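Drudus Vaccine Carrier, 2 litre
Product code 913
In stock, usually sent out the next working day

If you have ever spent a long day going from door to door with a cool box that was plainly designed for somebody's sandwiches, you will know why we are so fond of the Drudus! It is a small, hard-sided vaccine carrier made for community nurses, care home rounds and pop-up clinics in village halls, and it has been the most reordered thing in our outreach range ever since Dörte Kröger brought the first samples over from the Oltmanns workshop (in her hand luggage, as she likes to remind us).

The idea is a simple one. Four flat ice packs slot into the walls, the vials stand upright in a foam insert in the middle, and a thick lid closes over the lot with two catches you can work with gloves on. Packed according to the leaflet, it holds between 2 and 8 degrees for a full working day, even in July, and the little dial thermometer on the lid lets you check without opening anything up. 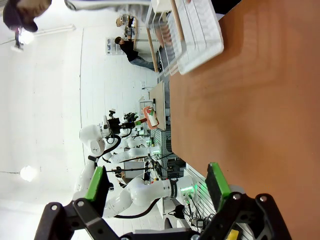
We are often asked how many doses it takes, and the answer depends on what you are carrying. With ten-dose vials the insert holds 120 doses comfortably. Single-dose prefilled syringes take up a good deal more room, so for those we would suggest the larger Nastau carrier, or a second Drudus if you have two people out on the same round. Please don't be tempted to take the foam out to squeeze more in, as vials that touch the ice packs can freeze, and a frozen vaccine usually has to be thrown away.

The shoulder strap is wide and properly padded, and it unclips for washing. The inside wipes down with ordinary surface disinfectant. Pak-hei Ko, who looks after returns and repairs here, would like me to add that the lid seal should be wiped dry before the carrier goes back in the cupboard, and that he has spare seals in a drawer if yours has gone stiff. They cost very little and push into place with your thumbs.

What comes in the box
Carrier with lid and shoulder strap
Foam vial insert
Four ice packs
Dial thermometer
Packing leaflet and a pad of temperature record sheets

Also useful
Dunance temperature logger (fits the pocket under the lid)
Spare ice packs, set of four
Replacement lid seal

Ordering for a larger campaign
For seasonal flu or catch-up programmes we can supply up to 1,000 carriers in one go, given a bit of warning. Do ring us before nine in the morning if you can, when the phones are quiet and there is time to talk through your routes, your fridges and how many teams you will have out. Loan carriers are available to clinics that would like to try one first, and we only ask that you pay the return postage.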